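Notes > Workshop > Cable strain relief

Last updated January 2020

Most of the cables I replace have failed within an inch of the connector. The conductor strands fatigue where the flexible part meets the rigid part, and the jacket usually hides it. A continuity tester will pass a cable like this on the bench as long as it lies still, so I flex the cable near each end while the tester is on.

I keep a log of failures. It has 243 entries, and 45 of them are for the same Vukari bench supply lead, which has a short molded boot with no taper. A boot should get softer toward its free end so the bend is spread out. The Vukari boot is the same stiffness all the way along. 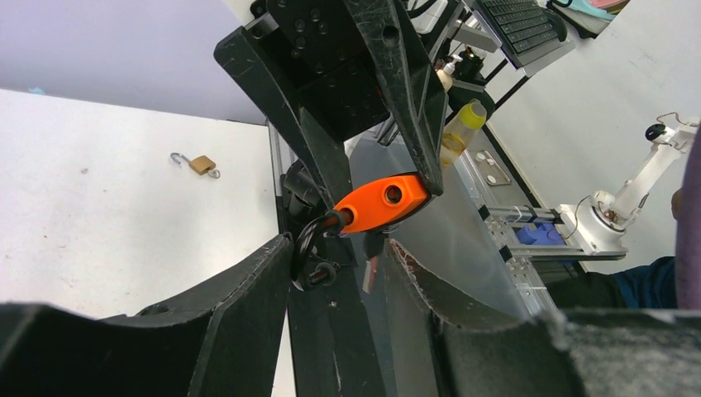
How tight should a cable clamp be?
Tight enough that a firm pull on the jacket doesn't reach the solder joints, and no tighter, as a crushed jacket starts a new weak point.

For repairs I cut the lead back past the damage, leave a small service loop, and fit a sleeve of adhesive-lined heat shrink in two layers, the outer one shorter. Themis Mavromatis wrote to me in October to suggest silicone tape instead. I tried it on two Tronen leads. It bends well but creeps under load, and I went back to heat shrink. The Tronen leads are in the log under entry 600-B, a numbering mistake I haven't fixed.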